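Hand-held gripper comparison: frequently asked questions
Plarier workshop pages. Last changed 2019-12-03

Which grippers did you compare?
Two hand-held types. We call them Hotum and Yu, after the names of the finger sets. The housing and the marker cube are the same on both, only the fingers and the pad shape are different.

Why hand-held and not on the arm?
In May we did the first round on the arm and it was slow. Each change of fingers needed a new calibration, and one evening we lost all results of the day by a wrong tool offset. With the grippers in the hands a person can try 20 grasps in the time the arm needs for three.

How many grasps are in the comparison?
1328, after we removed the ones where the tracking was lost. Failed grasps are kept in the table and have the letter F in the last column.

Does the operator need training?
A little. We ask every new operator to practice for 15 minutes before the recording starts. The most common mistake is to squeeze too fast, so that the object turns in the fingers before they are closed.

Can I use only one gripper?
Yes. The controller accepts left only, right only or both. If you use one, please switch off the other channel in the settings, otherwise the log file will be full of warnings.

What objects do you recommend for a first test?
Take things from daily life with different stiffness. Our list has a sponge, a mug, a roll of tape, a folded umbrella and a TV remote. The umbrella is more difficult than people expect - the fabric gives way under the fingers but the shaft inside does not, so the force reading jumps. Please note in the log if you gripped it on the canopy or on the handle.

My markers are not detected. What should I do?
First look at the light. A lamp directly above the table makes a reflection on the printed surface. Then check that your sleeve or the cable does not cover the cube.

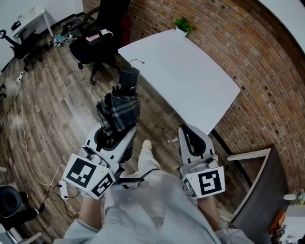
If the detection is still bad, print the markers again on matte paper. Do not make them smaller, also if the cube looks too big for you. We tried this and it was worse at arm's length.

How should I lead the cable?
Leave enough slack between the two grippers that you can open your arms fully. For the floor we have no perfect solution. Tape helps.

Which one was better?
For soft objects we prefer Hotum. For thin and hard objects Yu was more reliable, but the operators found it more tiring after a long session. We did not test with gloves.

Will there be a test with the Stinley controller?
We have it on the list. The connector is different and we wait for an adapter.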